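Prise en main du module de simulation Clolau : préparer et contrôler une scène intérieure

Ce guide s'adresse aux établissements ayant souscrit à l'offre Clolau, distribuée par Oltbridge, dans sa formule d'évaluation de 30 jours. Il décrit la mise en place d'une scène domestique, le réglage des vues et la vérification des pinces avant l'enregistrement des premiers essais. L'installation du logiciel fait l'objet d'une notice séparée.

1. Ouvrir la scène

Depuis le menu Bibliothèque, sélectionner la catégorie Intérieurs, puis charger une pièce meublée. Le premier chargement peut durer 40 secondes ; il convient de ne pas interrompre l'opération. Le robot à deux bras est placé automatiquement au point de départ enregistré avec la pièce.

Avant toute commande de mouvement, l'opérateur vérifie que les deux pinces sont visibles dans la vue générale et que les meubles sont correctement affichés. Une façade de tiroir manquante ou une poignée détachée de son panneau signale le plus souvent un téléchargement incomplet.

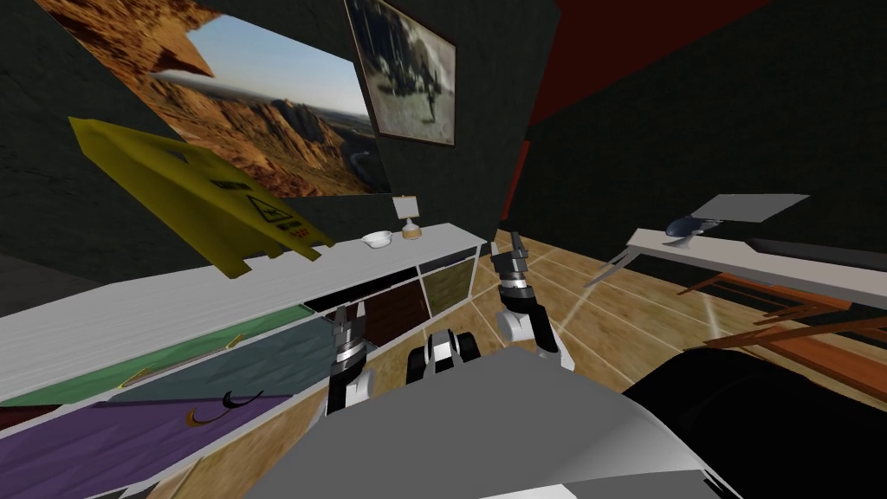
La vue générale se règle dans l'onglet Caméras. Elle peut être inclinée librement, l'orientation choisie n'ayant aucune incidence sur le calcul des trajectoires. Il est toutefois recommandé de conserver la même inclinaison pour tous les essais d'une série – les comparaisons ultérieures en seront facilitées.

2. Régler la physique

Le panneau Vasconcelos regroupe les paramètres de contact. Les valeurs d'origine conviennent à la majorité des exercices. Le nombre de pas par épisode est fixé par défaut à 2 000 ; cette limite peut être abaissée pour les tâches courtes. Toute modification doit être enregistrée sous un nouveau nom de profil, le profil d'origine étant protégé en écriture.

3. Contrôler les pinces

Activer la vue de poignet du bras concerné, puis envoyer la commande d'ouverture. Les deux doigts doivent apparaître dans la partie basse de l'image, écartés et sans objet entre eux. 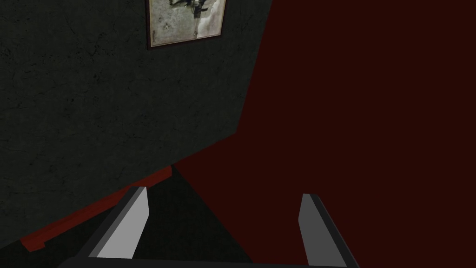 Lorsque la vue paraît trop sombre, augmenter l'exposition par paliers dans l'onglet Caméras, sans modifier l'éclairage de la pièce. Si un doigt reste invisible malgré la commande d'ouverture, réinitialiser le bras et recommencer. Le code 312 indique que la pince n'a pas reçu de consigne ; il disparaît après reconnexion du contrôleur Gullard.

4. Enregistrer

Nommer la série, choisir le dossier de destination et lancer un essai à vide. Les licences d'évaluation autorisent l'export des vues et des trajectoires, mais non celui des pièces elles-mêmes. Les demandes d'extension de licence sont à adresser à Oltbridge avant l'échéance de la période d'évaluation.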